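Home News What's On Community Sport Contact

Search this site Enter keyword Go

Skatley hall clears out its stage store ahead of June lettings

Last updated 4.15 pm

The store beneath the stage at Skatley's Velari Hall has been emptied and sorted for the first time in eight years, and much of what came out is being offered to local groups before the summer lettings begin in June.

Hall manager Hằng Ung said the store had become too full to use. Hirers who wanted a music stand or an extension lead had been told to bring their own, although the hall owned plenty of both.

"We knew we had them," she said. "Getting to them meant moving everything else, and then putting it all back before the next booking came in."

The work took two evenings. Shuzhen Dong and Jianguo Ren carried the contents up to the main floor, where they were laid out by type: display boards along one side, stands and poles in the middle, timber and loose fittings nearest the door. Cables were tested before being coiled and tied. Those that failed have gone to the recycling centre.

The store held 60 folding chairs, all of which are being kept, and 18 display boards left over from the old Hitier craft fairs. The hall will keep a few of the boards for its own notices. The rest are free to any school, club or church that can collect them.

Dede Owusu, who runs the Cai Players, has asked for some of the timber for the group's next set. The Players used to build their scenery at the hall and still have paint there, most of it now past saving.

Clips, clamps and stands proved the slowest part of the job. Many had been put away in pieces, with the base in one box and the pole in another, and they had to be matched up on the floor before anyone could say what was worth keeping. 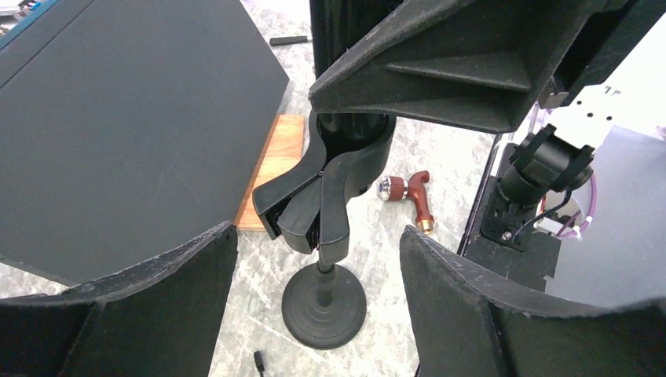 Stands that hold upright and grip properly will go back into the store on a low shelf by the hatch, so that hirers can reach them without help. Anything with a bent pole or a weak spring is being put to one side for spares.

Hanyu Duan, who looks after bookings, is drawing up a list of what the hall owns. It will be pinned inside the store door and sent out with each hire form. Equipment will be free to use in the building — but a deposit will be charged on anything taken away overnight.

New shelving is expected to cost around £60, which will come out of the hall's repairs budget. The hatch will also be given a new bolt, as the old one sticks in damp weather.

Groups wanting boards or timber should ask at the hall office on any weekday morning. Items not claimed by the end of June will be taken to the tip.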